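Starkance Publishes Good Practice Code for Tabletop Manipulation Testing

VILDALE, 8 February 2026 – Starkance today released the first edition of its Good Practice Code for Tabletop Manipulation Testing, a set of rules for laboratories that evaluate robot arms on household tasks. The code was prepared with Pondari and the Gauthier test laboratory and may be used free of charge by any organization.

The code applies to fixed workstations at which a robot handles everyday objects or toy versions of them. It covers the marking of the work area, the condition of grippers and cables, the choice and storage of test objects, and the way results are reported. It does not replace national safety law or existing machinery standards, and laboratories remain responsible for their own risk assessments.

"Two laboratories can run what they both call a kitchen task and report figures that cannot be compared," said Joanne Crabtree, Director of Standards at Starkance. "The code asks them to write down the starting layout, the objects and the stopping rule before the first trial. That is a modest request, and many groups already meet part of it."
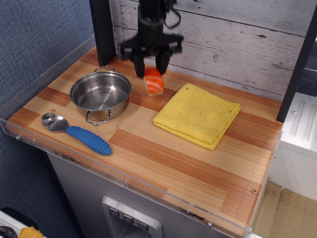 Page last updated: 8 February 2026

Picking up a toy piece of salmon above a wood-grain counter, with a saucepan, a spoon and a folded yellow cloth also in the work area, is the type of task the code addresses. Under Section 3, every object on the counter must be listed in the trial record, including those the robot is not asked to move. Raised edges and barriers must be noted as well, and any change to them starts a new test series.

A draft was circulated for comment in August. Starkance received 320 written comments, and the drafting group reviewed records from 1,662 trials carried out at the Vildale site. Of these, 816 lacked a complete description of the starting layout. The final text therefore includes a one-page layout form, which must be completed by the operator and countersigned before testing begins.

The code also sets rules for people working near the equipment. Operators must be able to reach a stop control without leaning across the work area – this applies during setup as well as during trials. Cables are to be checked at the start of each shift, and worn finger pads are to be replaced before a series, never partway through it.

"Our operators wanted wording they could follow at the bench," said Lacey Wragg, Test Operations Manager at Pondari. "Most of the changes after the draft were made at their request."

Laboratories may declare conformity themselves or ask Gauthier for an outside review. Declarations must name the edition used and list any sections not applied.

The code, the layout form and a summary of comments are available from the Starkance standards office in Vildale.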